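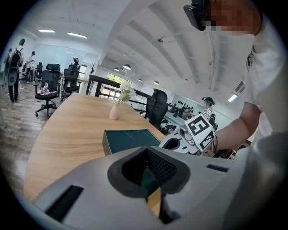 What should go on the shared table in an open-plan office? A small vase of flowers, one shallow box for the odds and ends, and whatever people are working on at that moment.

I've come round to that answer slowly, and by way of three different offices, so bear with me. When I started at Gitier the shared table was a sort of long white slab by the printer, and its job was to hold things that had stopped belonging to anyone. Umbrellas. A box of lanyards. Somebody's birthday banner, which went up and came down so many times that the P fell off. We all had opinions about it and we all walked past it, and if you wanted to spread something out and look at it with another person you used the floor. I'm not joking, I have knelt on carpet tiles in a decent skirt to compare two floor plans.

So when we moved into the place we've got now, the one with the white ceiling and the desks in rows, I argued quite hard for a proper table. A wooden one. I got some stick for it, mostly along the lines of "it's a table, does it matter", and I think it matters a lot. The one we ended up with is a light oak colour with a rounded edge and you can see the grain in it, and I'll defend that rounded edge to anyone. Corners catch your hip. Corners also seem to tell people where to sit, one on each side like a board meeting, whereas with a curve you just sort of fetch up somewhere along it. People stand at ours as much as they sit, and they lean on it while they talk, and half the useful conversations I have in a working day happen with somebody's forearm resting on that wood.

It came from Ziółkowski and it cost £371, and yes, I know you can get something flat with legs for a good deal less. I've had that said to me at least twice a month. My feeling is that we'd spend that on a screen without blinking, and a screen only gets looked at.

Now the flowers. This is the bit where I lose people, particularly the sort of people who like a clear surface. Our vase is a small pale pink ceramic thing with white flowers in it and a bit of green leaf, and it takes up less room than a lunchbox. I've heard every argument against. It'll get knocked over. Somebody has to look after it. It looks like a dentist's. (It does not look like a dentist's! Dentists have those twisty sticks.) But an office like ours is an awful lot of black mesh and white paint, and the eye wants somewhere to go that isn't a monitor. I don't much mind what's in the vase, either, so long as it's small. The big arrangements are a different matter altogether – at Getik they had one on the meeting table the size of a toddler, and you had to lean sideways to see who was talking.

There's a practical side too. People are careful around flowers. Put a vase on a table and nobody slings a rucksack down next to it. I've come to think of it as the cheapest sign in the building, and it doesn't have any laminated capital letters on it.

The box is where I've changed my mind. I used to be dead against any kind of container on a shared surface, on the grounds that a container is an invitation. You put out a basket for pens and by February it's got batteries in it and a single glove. But I was wrong, or at least I was wrong about the depth. It's deep boxes that do the damage. A shallow one, the kind with a bit of a rim and a nice dark colour inside so that small things show up, can't hide anything. You see the lot at a glance, and when it's full it's visibly full and somebody gets cross and sorts it out. Ours is a dark teal-green inside and I like it more than I can sensibly explain. I did once find 14 bulldog clips and a door key in an old deep one at Gitier, and the door had been rekeyed by then.

Chairs, though. I can't write about the table without being rude about the chairs. We have the black mesh kind, on wheels, high in the back, and they're fine chairs, they're good for your spine, I have no quarrel with any of them as a place to sit down. My quarrel is that they wander. A chair on wheels treats the whole floor as its own, and by four in the afternoon they've drifted into the gap between the desks and the table and are facing every which way like cows in a field. And then people put things on them! A jumper, a bag, a scrunched-up bit of pink and white cloth, and after that the chair is out of service, because we're all too polite to move it. I'd have stools at the table if it were up to me, ones that stay where you leave them. I looked at some from Burkusetti with a 20 per cent discount on the set and was told the chairs we had were perfectly good. Which they are. They're just never where I want them.

The other objection I get, and it's the one I take most seriously, is that a nice shared table is a bit of a luxury when people are short of desk space. Couldn't you get another two desks in there? You could. I've measured. But I've worked in the office that did that, and what happened was that everybody had their own patch and nowhere to bring anything. You'd stand behind someone's shoulder and point. It's a horrible way to look at something together, you breathe on their neck and they can't turn round, and after a while you stop asking and send an email. Give me one good surface in the middle of the room that's free for anybody to use, where you can have the thing in front of you and get your hands on it, and a second person can come at it from the far end.

I'd also say, and this is more of a grumble than an argument, that a table like that has to be left a bit alone. Please don't write a policy for it. We had a booking sheet for the slab at Gitier, on a clipboard, and the clipboard lived on the table, and there was a pen tied to it with string. You wipe it down when it wants wiping and you take your mug away with you. If there's a ring on the wood from someone's tea then there's a ring. Ours has picked up a few marks and I've stopped noticing most of them, except one near the end which I'm fairly sure was me.

Search this site... Go

601 shares | 14 comments

Related
In defence of the office coat stand
Why I gave up on drawer dividers
Mugs: how many is too many?
The case for curtains at work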